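Prustwood Home Words: a small collection of household vocabulary

README, last revised February 2, 2025

Hello, and thank you for stopping by. Prustwood Home Words is a collection of 2739 everyday English words and phrases for the things people keep in their homes, together with the notes that the people who gave us those words were kind enough to add. It began as a list on the back of an envelope, when two of us found we couldn't agree on whether the thing under the stairs was a cupboard, a press or a glory hole, and it has grown a good deal since then (the argument has never been settled, I'm afraid).

If you teach English, write crosswords, study dialect, or simply enjoy knowing that your neighbour calls a bread roll something quite different from what you do, we hope you'll find something to like.

What you get

The download holds one main table, words.csv, and a folder of longer notes called notes. Each row of the table is one word as used by one contributor, so the same word can turn up several times if several people sent it in. We thought hard about merging the repeats and decided to leave them alone, as the small differences between two people's accounts of "pouffe" are often the best part.

The columns are as follows.

word: the word or phrase, in the contributor's own spelling
meaning: what they told us it means, lightly tidied
room: where in the home they would use it
region: the area where they learned the word, which may not be where they live now
heard_from: parent, grandparent, friend, work, school or other
note: a pointer to the longer note, if there is one

There are 14 rooms in the room column, counting the shed, the landing and "anywhere". We were asked to add the car and have so far resisted.

Words for storage

Storage is the largest part of the collection by a long way, and the one that gives us the most trouble. Some 40 contributors sent us a word for a set of open shelves, and they hardly overlap: shelving, racking, a stand, an étagère, a whatnot, the unit. A few people keep "shelf" strictly for a board fixed to a wall and would never use it for something standing on its own feet. Others call the whole piece "the shelf", however many boards it has, and look at you oddly if you say "shelves".
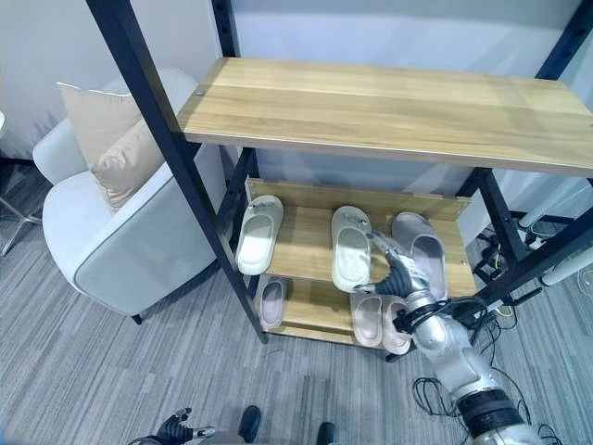

A freestanding unit, black metal posts with pale wooden shelves. See "racking" and "shelving" in the table.

The parts have names too, and these are worth a browse. The posts may be uprights, legs or stanchions, depending mostly on whether the speaker has ever worked in a warehouse. The boards are boards, planks, tiers or decks. My favourite entry in the whole collection comes from a lady who calls any top shelf "the attic" and tells her grandchildren to put things up in it.

How the words were gathered

Most came by post or email in answer to a short form with one question per room. The rest were taken down in conversation and read back to the speaker afterwards, so that they could change anything they weren't happy with. We asked for no surnames and have kept none. Regula Wyss read every row in April and put right a great many of my typing mistakes, for which I owe her rather more than the cake she was given.

The files called cosance.csv and vamari.csv are older lists that we were allowed to include. They use their own columns and we haven't tried to make them match, so please read the short text file beside each one first. The Ouellet list of kitchen terms has been taken out of this version while we check its spellings, and will come back when that's done.

Things to bear in mind

Our contributors are mostly older people, and 55 of the words are marked "not heard lately". Please don't treat the collection as a fair picture of how the whole country speaks. Scotland is thinly covered and Northern Ireland more so, and we'd be delighted to hear from anybody in either. The region column is blank where people had moved about too much as children to say.

Using it and adding to it

You may use the words for anything you like, including things you sell, so long as you mention Prustwood Home Words somewhere. To send in a word, copy the blank row at the bottom of the table, fill in as much as you can and open an issue with it pasted in. Half a row is quite all right, and we will write back to ask about the other half.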